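Borkbridge High to start an hour later from January, but the bus plan is still missing

23 November 2019

BORKBRIDGE High School students will get an extra hour in the morning when they come back from winter break in January, after the school board voted to push back the first bell.

The change has been sold to families as a simple fix for tired teenagers. It may turn out that way. But several of the questions parents have been asking since summer were still open when the vote was taken, and the biggest of them is how anyone is going to get to school. 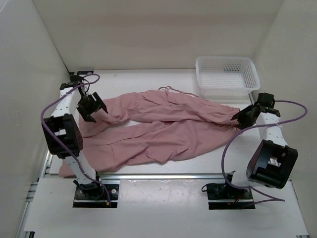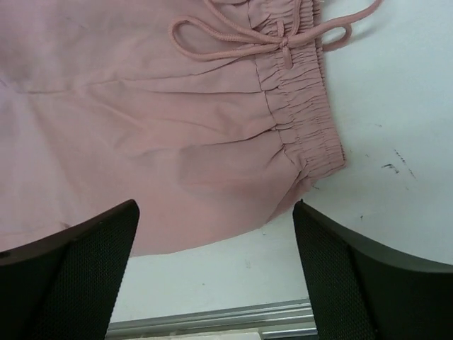
Pink pants on a white table.

What has been decided?

The board approved one thing, a later first bell at the high school. The last bell moves back by the same amount, so the school day stays the same length. All 900 students at the high school are affected. The elementary schools and the middle school keep their current hours, at least for now.

That "at least for now" comes from the board's own motion, and parents of younger children should read it carefully. The district has 3000 students in total, and most of them ride on buses that also carry high schoolers at a different time of the morning. Move one set of runs and the others tend to move too.

Superintendent Hui-mei Peng told the meeting that she did not expect changes for the younger grades this school year. She was asked twice whether she could rule them out. She said she would rather not speak in absolutes.

Why is the district doing this?

Mostly for sleep. The proposal leaned on a report from Wodlow, the consulting firm the district hired in the spring to look at attendance and tardiness. The report says first-period attendance at the high school is poor, that students are tired, and that a later start would help with both.

Few people in town would argue with the first two points. Any teacher who has a first-period class could have made them for free. The third is where the report gets thin. It relies heavily on the experience of neighboring Grarncombe, which moved its own start time and saw fewer late arrivals in the year that followed.

What the report mentions only in a footnote is that Grarncombe changed its tardy policy in the same year. Students there are now marked late only if they miss the first ten minutes of class. Fewer late marks would be expected under that rule whatever time the bell rang, and Wodlow made no attempt to separate the two.

Asked about this at the meeting, Attila Erdős, who presented the findings for the firm, said the Grarncombe figures were "directionally very encouraging." Board member Kam-wah Chiu asked what that meant in terms of students in seats. Erdős said he would follow up in writing. As of this week the board had not posted a reply.

Do parents want it?

The district says yes, and points to its fall survey, which drew 1842 responses. A clear majority of those favored "a healthier start to the school day."

It is worth looking at how that was asked. The survey did not give a time for the new first bell or the new last bell. It did not mention buses, after-school jobs, or practice. People were asked to pick between "a healthier start to the school day" and "no change," and it would be a strange parent who came out against health.

There is also the matter of who answered. The survey was an open link on the district website, with no login. The same person could fill it out on a phone and again on a laptop, and people with no children in the schools could fill it out too. The district has not said how many of the responses came from high school families, and a spokesperson said the form did not collect that information.

None of this means parents are against the idea. Many who spoke at the meeting were for it, and some of them were very convincing. One mother described driving a sleeping ninth grader to school and having to wake him up in the drop-off lane every morning since September. But the claim that the community has spoken rests on a form that could not tell who was speaking.

What about the buses?

No routes have been published. The district's bus contractor, Kwok, runs its drivers on back-to-back trips, with the high school first and the younger grades after. Under the new bell, the high school run would land on top of the elementary run, and the same driver can't do both.

Peng listed the options as adding drivers, combining routes, or flipping the order so the youngest students are picked up first. The first costs money that is not in this year's budget. The second means longer rides and fuller buses. The third puts kindergartners at the curb in the dark in January, and it is hard to square with her statement that nothing is likely to change for the younger grades.

A representative for Kwok said the company was "working closely with the district" and would have a plan before the break. Families were told in August that there would be a plan before the vote.

And after school?

Practices, club meetings, and the late bus will all shift back with the last bell. For outdoor teams, that means less daylight in a season that doesn't have much to spare. The athletic department is looking at shorter practices and at asking for early release on days with away games, in which case athletes would miss the end of the school day instead of dozing through the start of it.

Tien-fu Fang, a junior who works afternoons at a hardware store, told the board he had already asked his manager about starting later. The answer was that the shift starts when it starts. "I'd like the sleep," he said. "I'd also like the job." He asked whether students with jobs could arrange their schedules to leave before last period. Peng said counselors would look at requests one by one.

Teachers have their own concerns. Tzu-hsuan Kao, who teaches chemistry at the high school and said she supports later mornings in principle, asked the board to wait until the fall. Changing the schedule halfway through the year means rewriting lab blocks that were set in August, she said, and some staff have child care lined up around the current hours. Her request was noted in the minutes. No motion to delay was made.

How will anyone know if it worked?

This may be the weakest part of the whole package. The board agreed to "review outcomes" at the end of the school year. It did not say which outcomes. An amendment from Chiu would have required the district to publish first-period attendance every month, using the same definition of tardy it uses today. It failed after other members said it would put too much weight on a single measure.

So the review could come down to attendance, grades, another survey, or a general sense that things went well. With no target written down ahead of time, it is difficult to picture a result that would lead the district to say the change had failed.

Peng said after the meeting that she understood the doubts. "We can study this forever or we can do it for the kids who are in the building now," she said. It's a fair point about the kids in the building now. They are also the ones who don't know what time their bus is coming.

What happens next?

Kwok's route plan is due before winter break. The district says families will get their new pickup times by email and that a paper copy will be mailed to homes without an email address on file. Parents who think their contact details are out of date should call the high school front office.

The board will take public comment on the routes at its next regular meeting, but it is not scheduled to vote on them. Under the transportation contract, routes are an administrative matter and can be approved by the superintendent alone.

Families who want a say should send written comments to the board clerk before then. Comments on the bell schedule itself are still being accepted, although the district confirmed that the vote on that item is final for this school year.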